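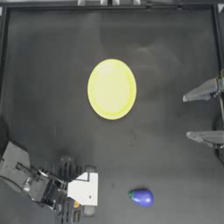
Planification et budget d'un poste de manipulation robotisée

Article rédigé par Rhonda Landry, février

La planification d'un poste de manipulation robotisée est l'ensemble des études et des décisions qui précèdent l'achat de bras robotisés de petite taille, de leurs pinces, de leurs caméras et du bâti qui les reçoit. Le terme s'applique surtout aux postes de table, utilisés dans les laboratoires, les écoles techniques et les petits ateliers, où l'on fait exécuter des tâches simples de prise et de dépose. Il ne couvre pas les cellules industrielles fermées, dont l'achat suit d'autres règles, notamment pour la sécurité et la réception en usine.

Dans la pratique, la planification comprend la définition des tâches, le choix du nombre de bras, l'estimation du coût complet, la préparation du local et le calendrier des commandes. L'ordre de ces étapes varie selon les établissements. Certains partent du budget disponible et cherchent ensuite ce qu'il permet, d'autres écrivent d'abord les tâches et demandent les fonds après.

Définition des tâches

Le cahier des charges commence en général par une liste de tâches de référence. Une tâche souvent retenue consiste à prendre un objet léger et à le poser dans une assiette. Les objets sont fréquemment des jouets en forme de légumes ou de fruits, par exemple une petite aubergine brillante, parce qu'ils coûtent peu et se remplacent facilement. Leur forme arrondie présente aussi un intérêt pour l'essai des pinces : le contact change beaucoup selon que l'on saisit le côté large ou le côté étroit.

Pour chaque tâche, on note la masse maximale de l'objet, sa plus grande dimension, la distance entre le point de prise et le point de dépose, et la répétabilité attendue. Ces quatre valeurs suffisent presque toujours pour éliminer les bras trop courts ou trop faibles. Une erreur courante est de prendre la charge utile annoncée par le fournisseur sans retirer la masse de la pince et celle de la caméra de poignet. Sur un petit bras, ces deux éléments peuvent occuper une part importante de la charge.

Nombre de bras

Le poste à un bras est le moins cher et le plus simple à installer. Le poste à deux bras placés face à face, ou côte à côte, permet le passage d'un objet d'une pince à l'autre et les tâches où une main tient pendant que l'autre agit. Son coût n'est pas exactement le double, car le bâti, l'ordinateur et une partie des caméras sont partagés. Par contre, le temps de réglage augmente beaucoup, et il faut prévoir un volume commun aux deux bras et des règles pour éviter les collisions.

Il est recommandé d'acheter deux bras du même modèle, même quand un seul sert au début. Les pièces de rechange sont alors communes, et un bras en panne peut donner ses moteurs à l'autre pendant l'attente d'une livraison.

Composantes du coût

Le coût complet se divise habituellement en postes suivants :

Bras et servomoteurs. C'est le montant le plus visible du devis, mais rarement la moitié de la dépense totale sur la durée de vie du matériel.

Pinces et doigts. Les doigts s'usent. Les surfaces se rayent, les bords se déforment, et la prise devient moins sûre. Les doigts souples, à nervures, pardonnent mieux les erreurs de position que les doigts plats, mais leur remplacement est à inscrire chaque année dans les consommables.

Bâti et table. Un cadre en profilés métalliques autour du plateau permet de fixer les caméras, les supports et l'éclairage sans percer les murs. On choisit de préférence un plateau mat et foncé. Les surfaces brillantes donnent des reflets qui gênent la détection des objets, et une assiette claire ou très saturée se détache bien sur un fond sombre.

Caméras. Une vue d'ensemble et une vue par poignet sont la configuration usuelle. La caméra de poignet est bon marché, mais son câble suit tous les mouvements du bras et casse avant elle. On commande donc les câbles en plusieurs exemplaires.

Calcul et stockage. L'enregistrement de plusieurs flux d'images remplit vite un disque. Cette ligne est la plus souvent sous-estimée dans les premières demandes de budget.

Formation et heures de personnel. Elles sont parfois payées par une autre ligne et disparaissent alors du devis, ce qui rend la comparaison entre deux projets difficile. 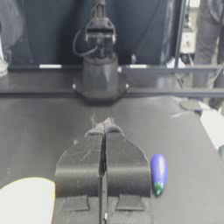 Service Équipements et Automatisation, Institut technique de Nevdale

Préparation du local

L'emprise au sol d'un poste de table est petite, mais la zone utile autour de lui est plus grande que l'on pense. Il faut pouvoir passer derrière le bâti pour atteindre les câbles, et se tenir debout à côté de la table sans entrer dans le volume des bras. Un panneau sombre placé derrière le poste réduit l'influence des passages sur les images, sans la supprimer complètement quand le panneau est étroit ou que le cadre reste ouvert sur un côté.

L'alimentation électrique doit être séparée de celle des machines à forts appels de courant. L'arrêt d'urgence se place à portée de main de l'opérateur, du côté où il travaille réellement. Ce point est à vérifier après l'installation, car la position prévue sur le plan n'est pas toujours celle que les utilisateurs adoptent.

L'étiquetage des rails et des supports est une dépense négligeable et souvent oubliée. Il sert à remettre une caméra ou un bras à la même position après un démontage. Sans repères, chaque déplacement oblige à refaire l'étalonnage complet.

Comparaison des offres

La comparaison se fait sur une période de trois ans, durée retenue par l'Institut pour ce type de matériel. Dans le dossier de Nevdale, deux offres ont été étudiées. L'offre Hivard présentait un prix d'achat plus élevé et incluait les doigts de rechange. L'offre Zurkness était moins chère à la commande, mais les doigts, les câbles et l'assistance étaient facturés séparément.

Les frais annuels de consommables par bras ont été évalués à 544 euros pour la première offre et à 776 euros pour la seconde. Avec deux bras et trois années d'usage, l'écart atteint 1 392 euros, et il a été ajouté à la comparaison des prix d'achat. Le calcul ne tient pas compte de la hausse possible des tarifs, que les deux fournisseurs ont refusé de garantir.

Le délai de livraison mérite une colonne à part dans le tableau. Pour le bâti, confié à l'atelier Navarrete, il était de 31 jours ouvrés après validation des plans. Les bras sont arrivés avant la table, et ils ont dû être stockés dans leurs cartons pendant que la garantie courait déjà. Depuis, le service demande que la garantie commence à la mise en service et non à la livraison. Un des deux fournisseurs a accepté cette clause.

Calendrier et réception

Le calendrier se construit à partir de la date du premier usage prévu, en remontant. On place d'abord la période de réglage, ensuite le montage, puis les livraisons et enfin la validation des commandes. La période de réglage est celle que l'on raccourcit toujours quand un retard se produit, et c'est aussi celle dont dépend la qualité des essais suivants.

La réception se fait avec les tâches du cahier des charges, sur le poste complet. Un essai de chaque bras séparément ne suffit pas : les défauts de câblage et les problèmes de place apparaissent surtout lorsque les deux bras sont montés. À Nevdale, les essais de réception ont lieu le mercredi matin, quand l'atelier voisin est fermé et que les vibrations du sol sont plus faibles.

Limites de la méthode

Le coût complet reste une estimation. Il suppose un usage régulier, alors que les postes d'enseignement connaissent des semaines très chargées et de longs arrêts. Il suppose aussi que les tâches ne changent pas. Or, l'arrivée d'un nouvel objet plus lourd ou plus fin peut rendre les doigts inadaptés dès la première année. Une réserve est donc prévue au budget, mais son montant fait encore débat : une partie des enseignants la trouve excessive, et le service des achats préfère la transformer en commande ferme de pièces.

La revente du matériel n'est pas prise en compte. Le marché d'occasion des petits bras est peu développé, et les acheteurs demandent généralement l'historique d'entretien, que peu d'établissements conservent.

Articles liés : Pince à doigts parallèles ; Étalonnage d'une caméra de poignet ; Coût total de possession ; Cahier des charges

Dernière mise à jour : février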